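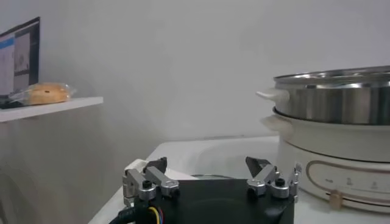 Giuliana Huanca keeps her winter hours short. In February she opens the bindery at ten, works until the light goes, and answers the phone only after lunch. When I came by on a Friday afternoon she was sewing the last gatherings of a parish register and asked me to wait until she reached the end of the thread.

She has repaired books in Tukberg for most of her working life. She learned from a binder named Camenzind, who had a shop behind the post office and took her on to sweep and cut boards. "I was there two years before he let me touch a spine," she said. "I cut boards and made paste. I was bored a lot of the time, but I can still cut a board square without thinking about it."

Most of what comes in now is family material. People bring Bibles, cookbooks, account books from farms that were sold long ago. The register on her bench came from a church in the valley and has 628 pages, many of them torn at the lower corner where they were turned. She mends those with thin Japanese paper and wheat paste, a few leaves at a time, and presses them overnight.

I asked what damage she sees most. "Tape," she said. "Somebody loved the book and put tape on it. The plastic falls off after a while and the glue stays in the paper and turns brown. I can get some of it out. I can't get all of it out, and I tell people that before they leave the book with me."

She tells them the price before they leave it, too. A plain rebacking in cloth costs 300, and a good many customers decide against it. Huanca doesn't try to talk them around. If the text is easy to find in another copy and the book has no writing in it, she suggests they make a box and leave the binding alone. She showed me one she had finished that morning, gray cloth with a ribbon under the book to lift it out.

Her cloth used to come from a mill called Atel, which stopped making the weight she liked. She bought what was left on the shelf and has been rationing it. The replacement, sold under the name Illo, is stiffer and takes the paste differently. "It's fine for boxes," she said. "On a spine it wants to crack at the joint. I've been dampening it first and that helps a little."

She teaches on weekday evenings, 4 students at a time, which is as many as fit at the long bench. They start with a single-section pamphlet and go on to a case binding if they stay. Some want to make journals to sell. One came with his grandmother's recipe book and would not practice on anything else, so she let him mend the index first, where a mistake would matter least.

Did she ever want a bigger shop? She thought about it once, when the space next door was empty. "I would have had to hire people and do their schedules," she said. "I looked at the rent and went back to work."

It was nearly dark by then. She wiped the paste brush, stood it in a jar, and slid the register between two boards. The clasps still had to be cleaned, and she wanted to ask the church about a loose leaf of baptisms that didn't seem to belong to any of the gatherings.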